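## 4. Storage height and the return of everyday items

### 4.1 Background to the question

Household storage studies have mostly treated the kitchen as a fixed set of volumes. A cabinet is measured, its contents are listed, and the result is given as a share of space used. That approach works well for comparing one kitchen with another. It says little about how the people living there decide where things go, or how long those decisions last once the kitchen is in daily use.

The earlier part of this paper dealt with the first question. This section takes up the second. We asked whether the height at which an item is stored has any bearing on whether it is put back in the same place after use. We call this the return rate. An item counts as returned if it is found on the same shelf, or in the same drawer, at the next visit. Moving it from the left to the right of one shelf does not count as a change.

Brøndum used a stricter rule in the pilot work, under which an item had to be within a hand's width of its old position. We dropped that rule after the pilot. Too many items failed it for reasons that had nothing to do with choice, such as a larger jar having been bought and placed in front.

### 4.2 Households and visits

The sample was made up of 108 households in two towns, Gatareck and Rornetti. Gatareck has mostly older row houses with narrow kitchens and high ceilings. Rornetti was built up later, and its kitchens are wider and lower. Each household was visited six times. The first visit was used to make an inventory and to measure the height of every shelf above the finished floor. The remaining visits recorded where the listed items were found.

Across the sample we tracked 1,350 items. Only dry food, spices, baking supplies and small packaged goods were included. Plates, glasses and pans were left out, as they tend to be stored in stacks and are hard to follow one by one. Items that were used up and not replaced between visits were removed from the list for that household. Items that were replaced with the same product were kept, and the replacement was treated as the original.

Visits were made in the late morning or early afternoon. We avoided the hours near dinner, when much of what we wanted to record would have been out on the counter. In December the visits were paused, as several households told us that holiday baking changed their use of the kitchen completely.

Residents were told that the study was about food storage. They were not told that we were comparing positions between visits. Bjarke Brøndum carried out all of the visits in Gatareck, and two trained assistants covered Rornetti. The same recording sheet was used in both towns, with one line for each item and a column for each visit.

### 4.3 Height bands

We divided storage into three bands. The low band runs from the floor to the underside of the counter. The middle band covers the counter surface and the lowest shelf of the wall cabinets. The high band is everything above that shelf.

The line between the middle and high bands caused some trouble. In the Gatareck kitchens, wall cabinets were often hung well above the counter, and for shorter residents the lowest shelf was already a stretch. Yalçınkaya's method sets the line by shoulder height of the main cook, which would have solved this. We did not adopt it because many households had two or more people who cooked regularly, and in some of them the difference in height between the cooks was large. A fixed line gave us bands that could be compared across the sample, at the cost of being a poor fit for some of the people in it.

Pantries and freestanding shelves were banded by measured height alone. Drawers were assigned to the band in which the drawer front began.

### 4.4 Results

Return rates were highest in the middle band and lowest in the high band in both towns. The gap was wider in Gatareck. Low storage fell between the two and showed the least difference from one household to the next.

Of the items first recorded in the high band, 146 had moved to another band by the final visit. Most of these had gone to the middle band, usually to the counter. Movement in the other direction was rare. Once an item had settled on the counter it tended to remain there, even in households that described themselves as tidy.

Size mattered less than we had expected. Large containers in the high band were returned at close to the same rate as medium ones. Small packages were the exception and had the lowest return rate of any group.

![Figure 3 placeholder removed] 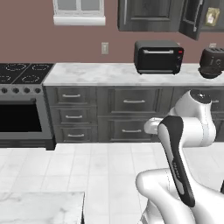 **Figure 3.** Wall and base cabinets in a rendered kitchen.

Small packages in high cabinets present two separate problems, reach and sight, and our data do not fully divide them. Reach is the one residents named when asked. Sight may be as important. A small item against a dark cabinet interior is easy to overlook, and from a low viewpoint it can only be found once the door is open. Figure 3 gives an idea of the arrangement: one upper door is open, and the small tan-and-white package inside is visible just past it, while the closed door at the far left gives no hint of what is stored there. Grirkell's work on open shelving reports better recall of small goods than we found for closed cabinets, which fits this reading, though the shelves in that study were also lower.

### 4.5 Limits

Three points should be kept in mind. The visits recorded position only, so an item that was moved and then moved back between visits would appear as returned. We had no measure of how often each item was used. A spice needed twice a year will look well behaved next to one needed every evening. Finally, the two towns differ in more than their kitchens - household size and shopping habits were also different - and the comparison between them should be read with that in mind.

A follow-up with use logs kept by residents would address the second point. We tried a short paper log in the pilot, but most households stopped filling it in before the next visit, and the pages we did get back were too uneven to analyze.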